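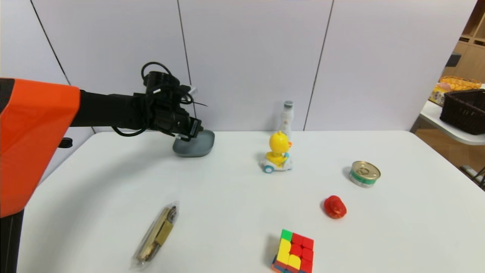 Search this site Enter keywords Go

Filed under: Interviews, Automation, Small Workshop

We use cookies to remember your preferences and to count visits. By continuing to browse you agree to this. Accept / Manage settings

9 February 2020

The product manager at Navero would like me to stop calling it a subscription. The company's tabletop arm package, sold under the name Jardine, comes with the arm, the gripper, a wrist camera and a year of what Navero calls task support. After the year you pay again or the support ends. "It's a service agreement," she says. "You own the hardware. You can do whatever you like with it." I ask what a small workshop could do with it once the support has lapsed, and she takes a while over the answer.

"You'd keep every task you've already trained," she says. "You wouldn't get new ones from us."

Jardine is pitched at people who have never had a robot and have a boring job they'd like to hand over: sorting returns, loading trays, putting small parts where the next person can reach them. The brochure promises a working task in 2 days. I've read plenty of brochures, so I ask what a working task means.

"It means the arm picks the item up and puts it where it belongs, on your bench, with your clutter."
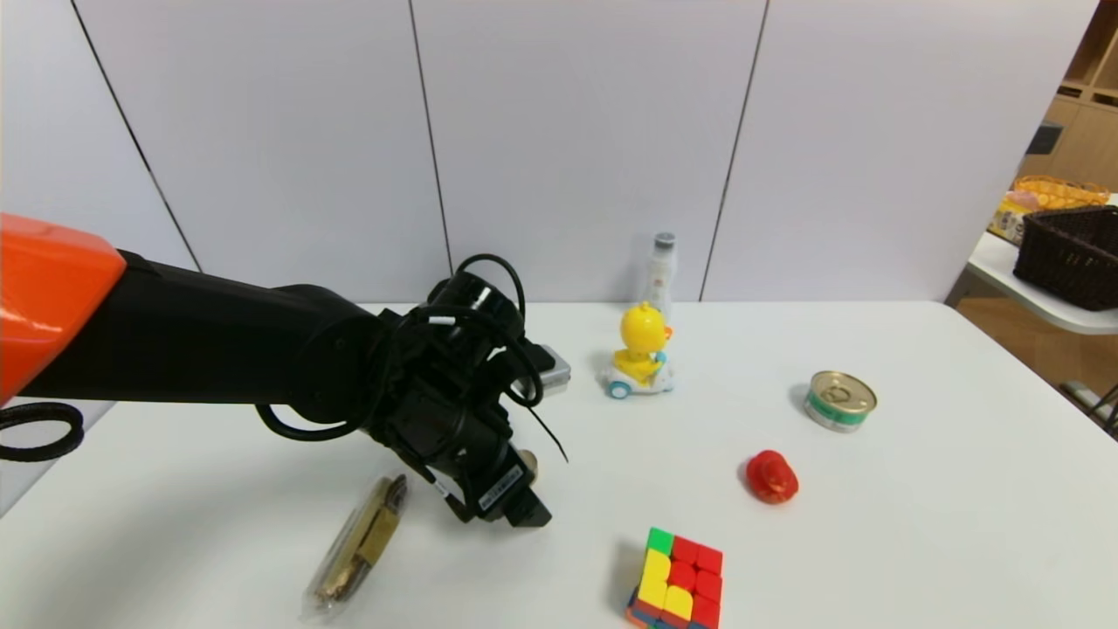 Clutter is the part she most wants to talk about. Older arms, she says, needed every part in a jig, square to the machine, and a bench cleared of everything else. Jardine is meant to cope with a tin can beside a padlock still in its plastic, and to leave both alone if neither is what it was asked for. "Nobody's bench looks like a catalogue. We test with toys and groceries and hardware all mixed in together."

I put it to her that toys and groceries are friendly objects. A Rubik's cube has flat sides and strong colours. My own bench has swarf on it, and oily rags, and a lot of black things lying on top of other black things. Would she take the same bet there?

"I'd want to see it first," she says, which I thought was fair, and which is nowhere in the brochure. She adds that clear plastic is still a headache for the cameras and that she wouldn't sell the package to anyone whose work was all blister packs. Shiny metal is better than it used to be. She wouldn't put a number on better.

She does have a number for the test she's proudest of. In June the team at Gerness, where Navero has its workshop, ran a single pick-and-place task 442 times, and the arm finished it without help on 314 of them. I did the sum while she was still talking. That's a shade over seventy per cent.

"For a first-week model," she says.

Is that the model I'd be buying? "You'd be buying that one, and then it improves on your data." So the customer does the improving? "The customer does some demonstrations. It's a couple of afternoons, with someone on our end."

A couple of afternoons of somebody's wages, then, and it isn't in the price. She agrees that it isn't.

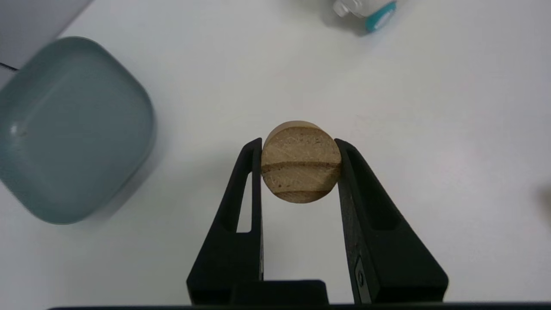

She is much more convincing on the gripper. It has two fingers, slotted along their length, and she claims that plain fingers beat the clever ones for most of what small shops handle. Suction cups hate rough timber, she says, and end grain is about the worst surface you could give them. Five-fingered hands look marvellous at trade shows and cost more to fix than they do to buy. Two fingers will hold a disc by its edges and let go of it when told. If one breaks, it unscrews.

How often does one break? "You get 9 spares in the box." I point out that this is an answer to a different question. She laughs and says she'll have to find out.

The cables I'm less fond of. They loop over the top of the gripper on the arm, and I have spent too many years unhooking hoses from things to look at that calmly. Navero is working on a tidier routing, I'm told. It isn't on the units shipping now, and she couldn't say whether early buyers would be offered the change for free.

Then there's speed, which she doesn't raise until I do. A person at a bench will put a small part into a dish without looking. Jardine looks, moves, looks again, closes, lifts, and goes across. "It's slower than you," she says. "It doesn't go home, though." I've heard that line from every firm that ever tried to sell me a machine, and it leaves out the person who has to stay back and watch the thing.
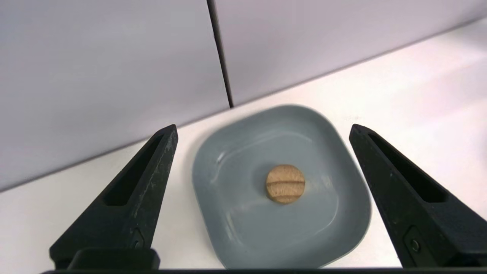 Plelow, where they've had one on the bench long enough to form a view, told me by email that the slowness stopped bothering them fairly soon, and that the stops were what wore them down. It would do the job nicely all morning, they wrote, then sit there waiting for someone to tell it the part really was a part. They've kept it. They haven't decided on renewing.

I read that back to the product manager. She says the waiting is deliberate, that an unsure arm ought to ask, and that the threshold can be changed in the settings. Had anyone told Plelow? She wrote something down.

I asked for a loan unit to try with my own mess, oily rags included. Navero says there's a queue.

Get our newsletter. Enter your email address. Subscribe. You can unsubscribe at any time.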